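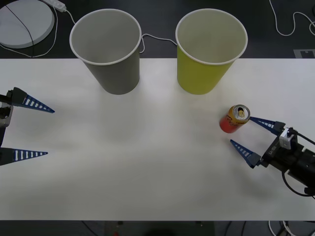
October, 9:40 am. Faline policy, round 3, and I think we finally have a result worth writing up! Quick recap for anybody just joining: the old version picked its target from one camera and then stuck with it no matter what, so I swapped in Youssra Zaki's re-check step (it looks again right before closing the fingers). The can is the target, the two paper cups are distractors, and I like this layout because the right gripper comes in wide open with the yellow-green cup standing just past the can - exactly the sort of thing that used to confuse it. Left arm stays out of it on this task.

Score over 249 trials: 37 misses with the old policy, 4 with the re-check. Wow. Same starting poses for both, same Juka checkpoint underneath. It does cost us time, up to 3 seconds a grasp, and I'd love to get that down.

Still to do: rerun with the cups swapped, and ask Youssra if her threshold was tuned on cans only. Logs are in the Clitent folder.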